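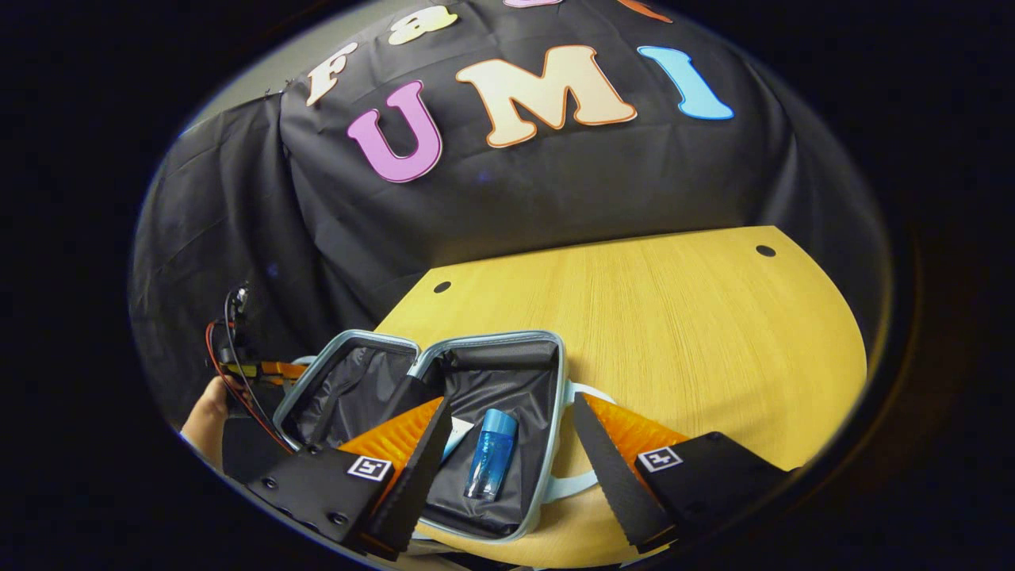
Visden, May

Nareo packing bench data: README

This dataset supports the Nareo project, under which Gajewski is introducing automated handling of small travel cases at its Visden packing centre. It contains recordings made by packing staff using hand-held grippers at a tabletop station. The task concerns zippered cases and the small items packed in them, including blue bottles.

Staff participation

Packers recorded the demonstrations during paid hours, in sessions of no more than 2 hours. Participation was voluntary. Names and employee numbers are not stored with the recordings, and the material may not be used to assess individual speed or performance.
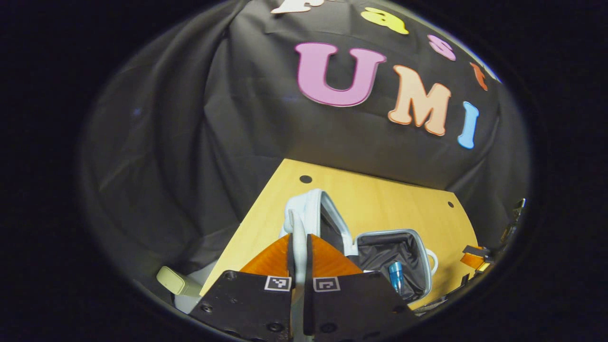 Photo: Nareo project, Gajewski

Handling the case

Soft pouches and straps are difficult to automate. In the view above, the strap of an open pouch is held between the orange pads of one gripper, and a second gripper is partly visible at the right. Each finger of the nearer gripper carries a square marker.

Changes to work

Under the current plan, 4 packing positions will move to station supervision and quality checking. Affected staff will receive 8 hours of training before any change to their duties, and their rate of pay will be maintained. Manual packing will continue for fragile and irregular orders.

Contact

Requests for access, correction or withdrawal of a recording should be addressed to Oliwia Szulc, Workplace Programmes, Gajewski.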